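Cleswood Community College
Cake Decorating, Level 2
Handout 3: Working with rolled fondant

Welcome back! This is my favourite session of the whole course, and if you've only ever iced with buttercream you're in for a treat. Bring an apron, your small rolling pin and a cake that was baked the day before (a fresh one is too soft and will sag under the weight).

Kneading and colouring

Knead the fondant until it feels like soft modelling clay. Add gel colour with a toothpick, a dab at a time, and fold it in. Greys and deep reds keep darkening for hours, so stop a shade early. Keep whatever you aren't using wrapped tightly!

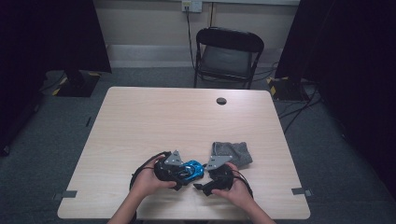 Photo: Hillimeo

Rolling and covering

Dust the bench lightly with icing sugar or cornflour. Roll from the centre outward, giving the sheet a quarter turn every few strokes, until it is 3 mm thick. To size it, add the cake's diameter to twice its height, plus a little for trimming. Lift it over your rolling pin, lay it down and smooth the top first, then ease the sides in with a cupped hand. Don't pull the pleats, just open them out and press. Air bubble? Prick it with a clean pin held at an angle and rub it flat.

For next time

Cover one practice dummy and read page 31 of the course book, on ruffles. They're gorgeous and much easier than they look.

Teodora Petkov, Room 346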